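3. Test Setup and Procedure

The purpose of this part of the project was to compare how much counter space a small household gives up to drying dishes, and how well a compact rack with a drip tray holds a normal load. Raquel Torres and Tiago Arruda planned the loads. Vasco Matos kept the log. All loads were run on a tabletop, with the rack set down in the same spot at the start of each run. Each load was left for 30 minutes before the tray was emptied and the water weighed to the nearest 2 grams.

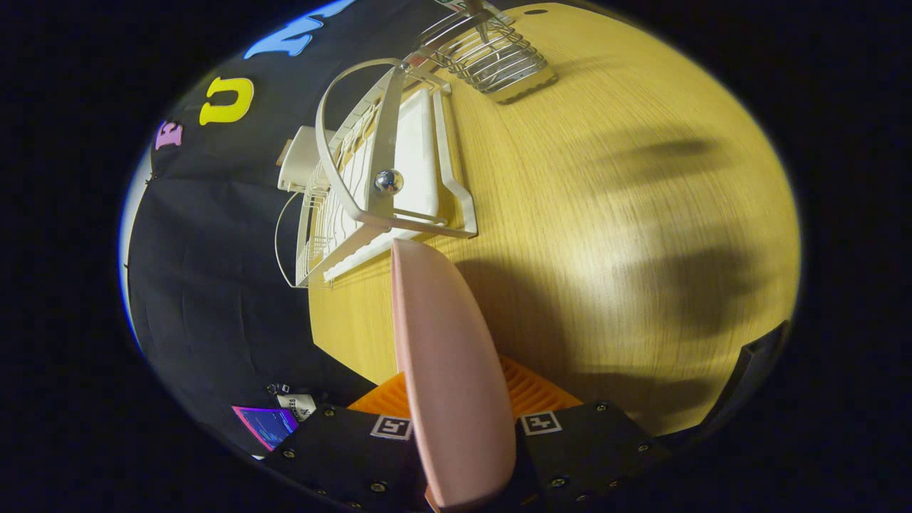
Tray capacity limited the results more than plate spacing did. Water that ran past the tray went straight onto the tabletop, and on wood this counts as a failed run under our rules. The white rack has a rectangular drip tray with raised edges, so small spills inside the tray were not scored. Utensils were scored separately, in a wire basket like the chrome one standing just beyond the rack. Runs in which a utensil tipped out were repeated.

Plates were loaded from the largest to the smallest. Bowls were placed last, face down. Belmiro Macedo checked the scale with a 100 gram weight before each session and entered the reading in the log. The full log is in Appendix B, and the load lists are in Appendix C.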